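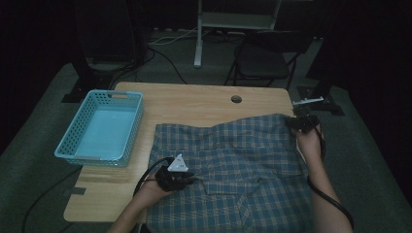
Vundon Handheld Gripper Kit: Frequently Asked Questions

What comes in the kit?
Two handheld grippers (left and right), a marker plate for each, two cables, the head camera mount and a license for Render, our recording software. The kit does not include a computer, a table or objects to handle.

Do I need a robot to use it?
No. A person holds the grippers and does the task by hand. The recordings can be used later to train a two-arm robot.

What tasks is it good for?
Most tabletop work that two grippers can manage. Customers mainly use it for folding clothes, sorting parts and packing. Garments are the most common request – shirts in particular – so the sample set has 1,004 shirt-folding recordings.

Is there a wireless version?
Not at this time. Both grippers are wired. Leave enough slack to reach every corner of the table and keep the cables off the work surface where you can.

What are the marker plates for?
Render uses them to track where each gripper is. Keep them clean and don't cover them with tape or labels. Replacements are sold in packs of 6.

How long does it take to learn?
Most people fold at a steady pace by the end of their first day. Pinching a single layer of cloth takes the most practice. The training guide by Chutima Thaweesak has 13 exercises, and we suggest doing them in order.

Which robot arms do you support?
Render exports to the Grinetti and Wallner formats. For other arms, use the plain export and convert it yourself.

How heavy is one gripper?
206 grams without the cable.

Can I rent before I buy?
Yes. Rentals run by the month, and one month's fee comes off the price if you buy.

How do I get a repair?
Fill in the service form and wait for a return number before you ship anything. Repaired units go out every Thursday. Worn finger pads are not covered by the warranty – order those from the parts page.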